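Visit report: festival lantern workshop and gift packing hall, Fallasness
Karthikeyan Varma, 28/04/2018

The Fallasness workshop makes paper star lanterns and packs festival gift boxes for Diwali, Christmas and the midsummer market in Stornach. It opens to visitors once a year. I joined the morning tour, which covers two floors and ends in the sample room.

Lantern production is on the ground floor. Sheets arrive printed and are die-cut into points, 13 per sheet with the standard layout. The points are scored, folded and glued along one edge. Drying takes three hours at room temperature. The glue was changed last June after complaints that seams opened in damp weather, and the new one needs a longer press time. Output in the busy season is 3000 lanterns a week.

The frame for the large model comes from Onska as a flat kit. Two people assemble it. The small model has no frame and ships folded.

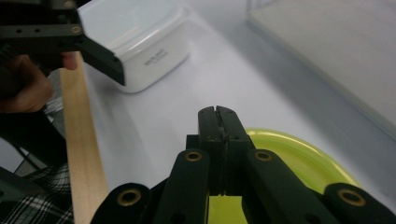 Gift packing

The upper floor handles gift boxes. Most orders are from offices, and the minimum is 200 boxes of a single design. Sweets, dried fruit and nuts are bought in and packed to a printed sheet clipped at each station. A box is weighed, closed and banded. If the weight is outside the limit, it goes back to the same station with the sheet attached.

Dry sweets travel well. Milk sweets are refused for any order that will be on the road overnight. The guide gave the shelf life of the nut mix as three months, unopened.

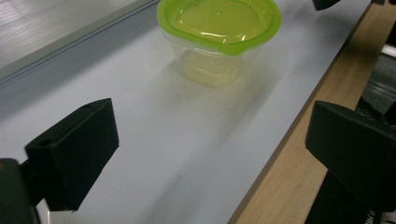 Ribbon is cut on a bench machine made by Manurung. The operator sets the length with a dial and the blade is heated, so the ends do not fray. Satin ribbon runs at full speed. Anything with a metallic thread has to be run slower, and there was a stack of rejected gold lengths beside the machine waiting to be cut down for gift tags.

Greeting cards are inserted last. Customers may supply their own, but the card must fit the slot under the lid, and oversized cards are returned at the customer's cost.
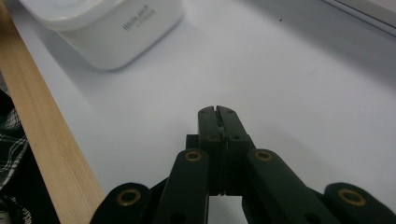

Can a private buyer order fewer boxes than the minimum?
Small orders are taken only from leftover stock, sold at the counter in the week after each festival.

The sample room has the current lantern range on hooks, lit and unlit. The red star gives the most even light. The white one shows the glue line when lit, and I would not choose it for a window at eye level.
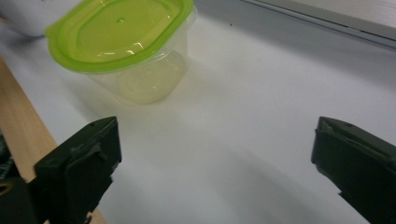 Cords are sold separately. The short cord suits a porch or a low ceiling. For a stairwell the long one is needed, and the in-line switch then ends up out of reach unless the cord is fixed along the rail.

Parking is on the Stornach side of the building. The stairs to the upper floor are steep and there is no elevator.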